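3.2 Fruit material and storage conditions

The fruits came from two growers in the Brernunow district, named here Dolan and Herik after their farms. Both farms grow a type with magenta-pink skin. The skin carries leaf-like scales, which in the trade are often called bracts, and their tips stay green for some time after the skin has turned. The color of these tips was one of the characters we scored during storage.

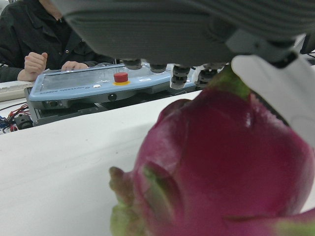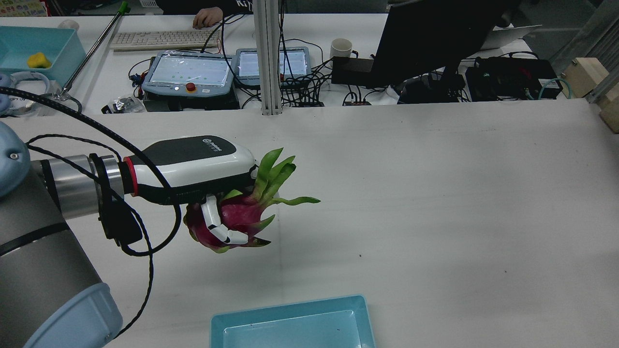 Figure 2. Dragon fruit with magenta-pink skin and green-tipped scales.

In total, 1,395 fruits were accepted for the storage trial. Fruits with open cracks, insect damage or a broken stem were rejected at the packing house and were not replaced. The accepted fruits were divided at random between two storage rooms, one with normal air and one with raised humidity. The temperature was the same in both rooms and was recorded every hour.

Scoring was done every 6 days. Each scale tip was given a grade from green to fully brown, and the grade of the fruit was taken as the middle value of its scales. We did not include the scales nearest to the stem, for they dry earlier than the others and would make the fruit look older than it is. Weight loss was measured on the same days with a bench balance. Firmness could be measured only at the end of storage, as this test destroys the fruit.

A difficulty in the January harvest should be mentioned. The fruits from Herik arrived one day later than those from Dolan, and their tips had possibly begun to dry during transport. For this reason the two farms are analyzed separately in Section 4, and we compare only the change from the first scoring day and not the grades themselves. The cardboard trays, sold under the name Puma, were identical for both farms, so the effect of packing is not considered further.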